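Drodon two-arm kit, bench version
Stock code DR-249. Sold by the Nanham shared workshop shop. Page last changed 19 Nov 2020.

Price: £2,455 with both arms, £293 for a spare gripper
Lead time: ask before you order, it moves about a lot

What it is
A pair of tabletop arms in parts, with grippers, a control box, a power supply, cables and a bag of fixings. You supply the table, the computer and the patience. We have built one of these in our own workshop and it is still on the bench, so what follows comes from living with it, and some of it doesn't match the maker's leaflet.

The leaflet says an evening. We would not plan anything for the weekend either. The shoulder joints have to be lined up before the covers go on, and the drawings show this in the wrong order. If you follow them as printed you will take the left shoulder apart again. Print our corrected sheet (it comes in the box now) and keep it by you.

In the box
Two arms, left and right, unassembled
Two grippers with black fingers
Control box and power supply
Cable set, long enough for a table of ordinary depth and no deeper
Fixings bag, usually a few short of the washers you want
Corrected assembly sheet

Not in the box
Table clamps. The ones Drodon used to include bent, and they have stopped including them. We use Bergeron clamps, which are ugly and hold.
Any kind of stop button. Buy one. We will not sell you the kit for a shared room without one in the same order or a note to say you already have it.

What it does well
Single firm objects on a plain table, within easy reach, not too heavy. Potatoes, bread rolls, blocks, small boxes. Once the arms have been zeroed they come back to the same place well enough for this sort of work, and they keep doing it through an afternoon.

What it does badly
Anything soft. The brochure has a line about "everyday household handling", and we would like to meet the household. A cloth bag has no fixed shape, its handle flops where it likes, and the fingers are square at the tip and quite thick. Getting one finger under a padded handle when it is lying flat takes a slow approach and a good deal of adjusting. Two arms ought to help, one to hold the bag open and one to put something in it, and that is the job we have been working on. We can't promise you that it will work on your bench, and anyone who does should be asked to show you.

Software
The Esora control program comes as a download. It is free for home use at the moment. We don't know how long that will last and the licence page doesn't say. It will record a set of moves and play them back, which is fine if the object is in the same spot every time. For anything beyond that you will be writing your own code. The examples supplied cover one arm only – a strange choice for a two-arm kit.

Settings we ended up with
Speed limit: 60 on the program's own scale. Higher looks good in a video and shakes the table.
Grip force: start low and creep up. The default flattened a bread roll.
Resting position: both arms out to the sides, well clear of the middle. The default folds them inwards, and on a narrow table they can touch.
Zeroing: every time the power has been off, whatever the manual says.

Noise
The maker calls it quiet. It isn't loud, but there is a whine from the elbows when they hold still with a load, and if you share a wall with someone they will mention it.

Returns
Unopened kits can come back. Opened kits can come back if all the parts are there and the shoulder screws have not been chewed up. We do check. Burnt-out gripper motors are not covered if the grip force has been left at maximum, and the control box keeps a log of that.

Should you buy it?
If you want to learn how arms like these go together and you have a table you can leave set up, yes, probably. If you want a machine that packs the shopping, keep your money. Come and try ours first, the bench is free to book from January, and bring your own bag if you think we have picked an awkward one.

Bag and small-object trials, both arms fitted

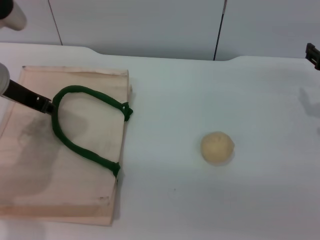

Comment from Nanham bench user: I'd go lower than 60 for handles. Mine kept pushing the loop along the table until I slowed the last bit of the approach right down, and stiff cord was far easier than the padded sort. Does the corrected sheet cover the older control box as well?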